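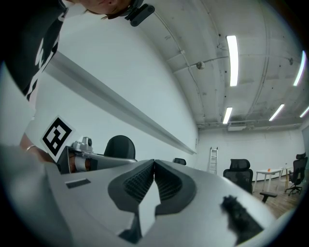 Concrete ceiling, white walls

Thu 25 February

We have been in the new room at Delasholm since November and I have finally made up my mind about the ceiling. It stays as it is.

It is pale gray concrete with the joints showing, plus scuff marks and small dark spots here and there. Thin conduit pipes run along it. My first plan was to paint the whole thing white to match the walls. I got a quote from Bachmann and it came to 2,034, paint included, with 2 days of moving everything out and back in. I decided I could live with the spots.

The wall is plain white and I want to keep it that way too. The long gray rail on it was the only thing I argued about. I would have put it lower. The others wanted it where it is, and I have stopped noticing it.

Chairs are still a problem. The black office chairs are fine for an hour or so. After that I end up standing. I have looked at the Pukau stools, which are 96 each – more than I want to pay for something without a back.

Next is the lighting. The far end of the room gets dim by late afternoon, and I have a box of 27 clips from Noneck that should hold a cable along the wall. I will try that before buying any more lamps.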